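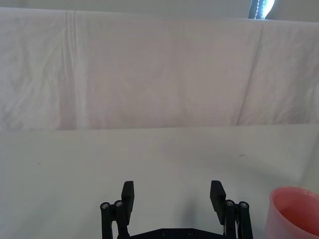
A pink plastic cup on a white table.

The cupboard with too many cups
By Giorgia Costa

When Sobia Bajwa moved to her present apartment in February, the first box she opened was the one with the cups. She had marked it KITCHEN 7 and she was sure that it contained plates. Inside were mugs from three jobs, two glasses that had once been jars of chocolate cream, and a stack of plastic cups from the years when her sons were small. The sons are now taller than she is. One of them does not drink from anything except a metal bottle.

"I sat on the floor and I was angry with the box," she told me. "I paid a man to carry this up the stairs."

I have thought often about this box, because I have the same one. In my family home in Italy we were four persons and we had one shelf. The good coffee cups lived behind a glass door and came out for the priest and for the doctor. Everything else was on the shelf, and if a glass was broken, my mother bought one glass. Today I live with one other person and we own 40 things to drink from. My husband did not believe it, so we took them all out and put them on the kitchen table, and then on the chairs.

How do they arrive? Very few of them were chosen. A company called Vonberg gave me a mug at the end of a translation contract, with its name in dark green letters, and I have carried this mug through two moves although I did not like the contract. From Flinotix, where my husband worked for one winter, we have a set of four. A cup is the easy present. It costs little and it fits in a bag, and the person who receives it cannot say that it is the wrong size.

The plastic ones are a different matter. They come into a house with the first child and they do not break, so the usual way for a cup to leave the house is closed to them. They go to the garden, to the beach, to the bathroom for the toothbrushes. At Bajwa's they hold paintbrushes, screws and, on the windowsill, a young basil plant. She threw away the lids years ago and kept everything else.

I asked her to show me which cup she really uses. She went directly to the drying rack. It was a small bowl with no handle, gray, a little rough at the base, bought at Ngô, a shop near her old office which sold rice, tea and some pottery on a low shelf by the door. She uses it for coffee, for soup when she is alone, for one beaten egg. The shop has closed. If the bowl breaks she does not know what she will do, and she said this seriously.

For me it is a glass, thick, of the type that bars buy by the box. My husband has a mug from Jultis, the hardware store, with a picture of a ladder on it. It was free with a can of paint. When guests come we put these two on the high shelf, so that no guest can take them by mistake.

After the box, Bajwa made a rule for herself. A cup which was not used for one month went to a bag by the door, and the bag went to the charity shop on the corner. In this way 17 left the house. The woman at the charity shop accepted the first bag with thanks and the second one with less enthusiasm – she has a whole wall of mugs there, and people mostly come in to bring more.

I tried the same rule, with weak results. The Vonberg mug was in the bag for nine days. Then we had a plumber, and he wanted tea, and everything else was in the dishwasher. He drank from it standing up, said it was a good size, and I washed it and put it back in the cupboard.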